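Learning to eat dinner at five

Tuesday, February 6, 2018

When I moved to Fulville I thought that the language would be my biggest problem. I had studied English for many years, and still I was afraid of the telephone and of the woman at the bank. But the language came, slowly. The thing that did not come was dinner.

In my family we ate at nine in the evening, sometimes later in summer. My mother started to cook when the news finished. Nobody was hungry before, because at six there was bread with something on it, and coffee for the adults. So when my first neighbor here, Delyth James, invited me to dinner and said "come at five," I understood that I should come at five to help her, and that we would eat some hours later. I had a big lunch that day. I arrived with an apron in my bag.

The food was already on the table. There was a roast chicken, potatoes, green beans, and a pie waiting by the window. I ate everything, out of politeness and fear, and at 6:45 I was back in my own apartment, so full that I had to lie down on the floor. I remember that it was still light outside and children were riding bicycles. I felt that somebody had stolen my evening.

For the first year I kept my own hours. I cooked at eight, I ate at nine, and I was proud of it. But the days in this country are not built for this. I start work at 7:30, and lunch is a sandwich that I eat in 20 minutes next to my keyboard. By four I was so hungry that I bought chips from the machine, and then at nine I was not hungry any more, and I ate anyway, and then I slept badly. My friend Ludivine Leblanc, who came here some years before me, told me that I was eating in one country and working in another. She said it while she was eating soup at 5:15, so I did not listen.

What changed me was the winter. In December it is dark here before five, and I noticed that my body does not read the clock. It reads the window. One evening I came home, it was black outside, and I simply made the rice and ate it with my coat still on the chair beside me. Then I washed the pot and looked at the time. It was six. I had the whole evening in front of me, with nothing to cook and nothing to wash — a very strange feeling, like finding money in a pocket.

I called my mother to tell her. She is 66 and she has strong opinions about everything that happens in a kitchen. She was quiet for a moment and then she asked if I was sick.
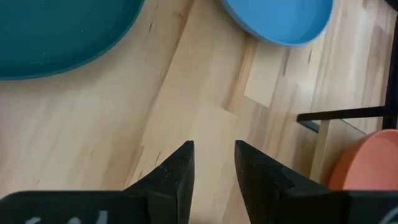 Now I eat at six, which is my compromise. At five I still cannot do it, only if I am a guest. I learned also some practical things. If I eat at six, I need something small at ten, or I wake up in the night. I take yogurt or a piece of cheese. I learned that soup is better for the early hour than pasta, I don't know why. And I learned to ask, when people invite me, "Is this the time we eat or the time we arrive?" They laugh, but they answer me.

On Sundays I go back to the old way. Nerys Ifans from my English class comes, and sometimes Ludivine, and we sit down at 8:45 or nine with the good bread. Nerys is always starving by then. She told me last week that she eats a full dinner at home before she comes to my dinner, and she has done this since the first time. I was a little offended, and then I remembered the apron in my bag, and I gave her more potatoes.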